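Room Safety Check, Damarham building, upstairs workroom
March round. Checked by Maximiliano Garrido

Floor: clear, no trip hazards. OK.
Door: closes fully, opens from inside without key. OK.
Exit path: 1080 mm at the narrowest point, 800 required by house rules. OK.
Shelf by door: top shelf overloaded. Moved two boxes down. Recheck next round.
Outlets: all covers on. One loose, tightened.
Ceiling: see comment.

Comment on ceiling: surface is pale and mostly even. There are a few small dark smudges and one faint light streak, could be a drip or a scrape. No action on the smudges. The streak goes on the watch list.

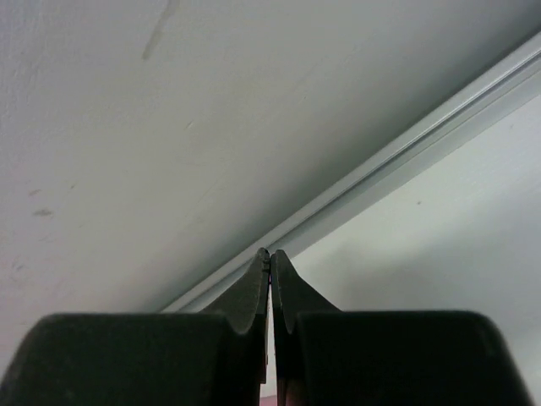

Montserrat Arroyo would mark the ceiling as open until somebody has been up with the moisture meter, and asks that the reading be written on this sheet, not on a separate note. She also wants the rail fixings on the next list.

Accepted. Ceiling changed from OK to OPEN. Rail fixings added as item 7. Meter is at Zabala until the end of the month.

Lighting: 533 lux at the bench, minimum on our sheet is 500. OK.
Extinguisher: tag current, pin in place. OK.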